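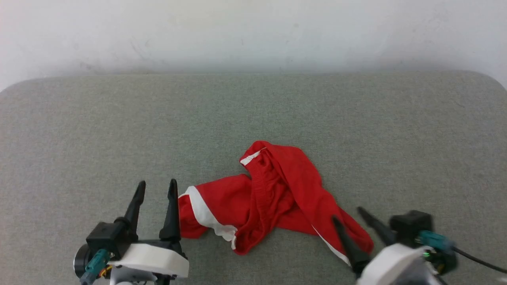
Red pair, bunched up on the gray surface. Waistband on the diagonal, white trim at the legs.

October, folding notes, started 2:15 after lunch

OK so the red ones are my new least favorite thing in the bin. I did the towels this morning and got cocky, and then I spent the whole afternoon on athletic shorts. They're slippery, the elastic pulls everything back in on itself, and if you pick them up anywhere except the waistband you get a twisted rope with a leg hanging out of it.

What I've settled on (for now!): find the waistband first, always. The pleats in the ribbed part are easy to spot on the red pair even when the rest is a heap. Then look for the little white tag, that gives you the inside of the back, and from there you can work out which leg is which. I was going by the white trim to begin with and kept getting fooled, because the trim wraps under wherever the leg is folded and you end up tugging the wrong layer.

Shahram says to shake them out once in the air and lay them down waistband away from you. Works great on the cotton ones. On the slick ones I got a nice flat front and a wad of fabric trapped behind it about as often as I got flat shorts, so I'm back to pulling the waistband straight on the table and then smoothing down each leg.

Fold that held up best: left leg over right, tuck the crotch point in so you have a rectangle, then hem up to waistband, then once more. Thirds looked neater for a second and then sprang open. Khrystyna wants thirds so they match the T-shirts in the Lokham drawers. We can argue about it when she's back.

Got through 22 folds before I quit. Writing down the bad ones too, Edgardo, I promise. They're on the clipboard with an X.

The padded top is much nicer for this than the bare bench, by the way. The fabric has some grip to it and the waistband stays where I put it. Only complaint is that the rounded corners are no good for lining anything up, so I've been squaring the folds by eye.

To do: try the mesh pair, ask Daryna if the Horobets bag has any shorts with a drawstring, and redo the towel sheet, I wrote half of it in the wrong column.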